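August 2020

Up at stupid o'clock again. Kettle, toast, no butter left, used the marg Mum bought for baking. Writing this fast because I've got the cloths to finish and if I don't put it down now I won't.

So. The cloths. I said yes to Shahnaz before I'd heard the whole question, as usual. Shahnaz Nanayakkara could sell you your own shoes. She rang when I was halfway up the ladder doing the gutters and said would I mind sorting the old linen out of the Culthorpe hall before they repaint, and I said yep no worries, and then she said the number. 2,346 pieces. That's from the old inventory book, tea towels and serviettes and table cloths and cleaning cloths and all. Decades of it. Half of it's probably walked off by now. I bloody hope so.

Did the first cupboard yesterday. Mostly whites gone the colour of weak tea. Soaked a tub of them overnight in napisan and they came up not bad, a few with rust marks from the old pegs that won't ever shift. Those are rags now. Put them in the shed for Simon, who goes through rags like nothing else, always under that ute.

The second cupboard is the blues. I'd forgotten there were blues. They must be from when the hall did the big lunches, the cook liked a blue cloth for drying up because it didn't show the gravy. Royal blue some of them and others a proper navy, and I can't work out if they started out the same and the washing did it or if somebody bought two lots. Going to call it two lots. Life's short.

Washed the blues on cold. Two loads. Should of done them separate from the navy but didn't, couldn't be fagged, and it doesn't seem to have mattered. Hung out by 8, breeze was good, in by lunch. Smelled lovely. I stood there with my face in one like an idiot and next door's dog watched me do it.

Then the folding. I had a system. Half, half again, then thirds, stack with the fold facing out so you can grab one. Lasted me the first dozen or so and then I was just sort of flopping them over and chucking them on. Cotton that old has no body left in it, you fold it and it slowly unfolds itself and looks at you. And the edges are shocking. Hems gone, threads everywhere.
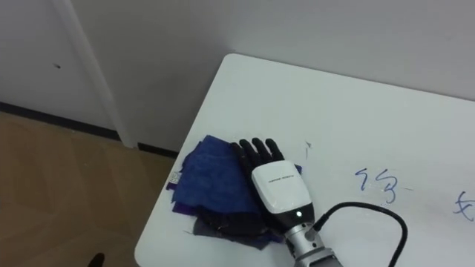 Is it worth hemming old tea towels again? Depends on the middle of the cloth. If you can hold it up to the window and the weave's still tight, a new hem gets you years more out of it, but if it's thin in the middle it'll tear beside your nice new stitching and you've wasted the thread.

That's what Nan used to do anyway, the window thing. I did it with all of them this arvo. Three piles. Keep, hem, rag. The hem pile is the biggest which is annoying because that's the one with my name on it.

Got the Jurnton out from under the stairs to see if it'd still go. That machine weighs more than me. It hasn't been touched since I took up the good curtains and I'd left it threaded, in green, naughty. Oiled it, ran a scrap through, tension all wrong underneath, great loops like a bird's nest. Took the bobbin out and put it back in the right way round. Fixed. Felt like a surgeon.

Did 14 hems before my shoulder packed it in. Not pretty. Double turned, straight stitch, navy thread on everything because that's what I had and the royal ones can lump it. Cut the ragged bit off first with the pinking shears, then turned, pressed, turned, pressed. The pressing is what takes the time. I tried skipping it on one and it went off on an angle like a dog's hind leg so back to the iron I went.

The iron's spitting again. Brown stuff. Ran vinegar through it over the laundry sink and it coughed up something horrible and then behaved. Must buy a new one. Have said that every winter since we moved in.

Rang Shahnaz back at tea time to tell her where I was up to. She was pleased, I think, she was also eating. She wants everything boxed and labelled so when the hall opens again it can all go straight on the shelves. God knows when that'll be. She's saying October. I said October of which year and she laughed but not a lot. We had a bit of a chat about the lunches and who'll come back and who won't want to, and whether you could even have a shared tea towel any more or if it'll all be paper. I got a bit teary after I hung up which was stupid, over tea towels.

Anyway boxes. I've got the Trandeo ones from the move, the flat grey tubs with the clip lids, and one of them has lost a clip and will have to be taped. They stack alright. 30 cloths to a tub if you fold in thirds, fewer if you fold the way I was folding by the end. I'd rather roll them to be honest but Shahnaz says no, the shelves are made for flats and rolled ones end up down the back with the mice. Fair enough.

Labels. Masking tape and a texta. Wrote HALL BLUES GOOD on the first and HALL BLUES HEMMED on the second, and then thought who on earth is going to care which is which, and left it.

Oh and found things! In amongst the second cupboard lot:
a raffle ticket, pink
a teaspoon (good one, somebody'll be missing that, somebody probably dead)
a shopping list, just says flour, cream x 2, CANDLES, with candles underlined so hard the pen's gone through
one baby's bootie
Kept the list. It's stuck on the fridge. I like whoever she was. Always assume she.

Simon came past for his rags and said couldn't they just buy new ones, they're two bucks each at the supermarket. And yes they are. And they're rubbish, they push the water round the plate. The old ones drink it. I gave him one of each and a wet saucepan and made him do it and he admitted it, sort of, he said "marginal". Took a great armful of the whites and a slice of the lemon thing and went. Forgot his beanie. It's on the hook.

The table's staying set up for this till it's done, so we're eating off our knees, and so far no complaints because it means telly with tea. Had soup. The pumpkin one, bit too much cumin, my fault, the lid came off. Ate it anyway with a lot of yoghurt.

What else. Rain tonight they reckon, so nothing on the line tomorrow. Could do the serviettes in the dryer but the power bill's a horror already. Might use the day for cupboard three, which I haven't opened, which Shahnaz says is "mostly table cloths, love, the long ones". The long ones!! They did the trestles, they're as long as the hallway. How does one person fold those. You need another person at the far end walking towards you, like a dance. Me and Mum used to do the sheets like that, corners, shake, walk in, she'd take the fold from my hands and I'd duck down for the bottom. I could do it with my eyes shut still. Will have to see who I can rope in. Simon's arms are long enough but he folds like he's wrestling something.

If it's just me I'll do it over the back of the couch and the neighbours can think what they like.

Need from the shop:
navy thread, two reels, and a royal if they have it
napisan, the big one
butter!!
needles for the Jurnton, size 90, I think, check the packet
masking tape
something for the dog next door, he's been very patient with me

Fingers are dry as anything from all the cotton, it sucks the oil out of your hands. Put the last of the good hand cream on and now I've greased up the pen and half this page, sorry page. There's a smear right across where I wrote about the iron.

Also note to self, the seam ripper is in the biscuit tin, the ROUND one, not the square one. Spent ages on that. The square one has biscuits in it, so that slowed things down too.

Had one more go after tea, just hand finishing the corners on the two that puckered. Radio on low. Some bloke talking about bees. Quite liked it, sitting there, everyone else off in bed and the heater ticking. I don't sit much lately. You'd think with everything shut there'd be more sitting but there's been less, I've cleaned that pantry so many times the tins are scared of me. This is better. You do one and it's done and you put it on the pile.

Right. Late. Turn the heater off, put the bin out, check the Jurnton's unplugged. Cupboard three in the morning if my shoulder lets me.

Bin's out. Forgot to ring the dentist again.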